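The Grornano Tourist Board bought its readiness tool from Flisto in March, for reasons recorded in a drawer. You typed in your guesthouse and it told you how ready you were, out of 1000.

The Nullora, four rooms and a view of the bus depot, scored 874. The owner framed it. Then she answered one question again, more truthfully, about breakfast. 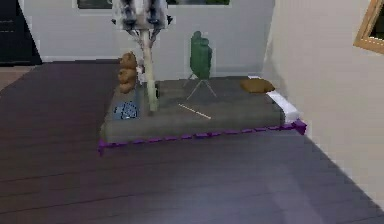 A low, bed-like platform in the corner, pale walls, dark plank floor.

She got 200. By evening the Hotel Říha across the road had put up a banner: UP TO FOUR TIMES READIER.

"Ready for what?" asked a guest, dragging his suitcase past her desk.

She looked it up. The tool had a page for that -- it was coming in autumn.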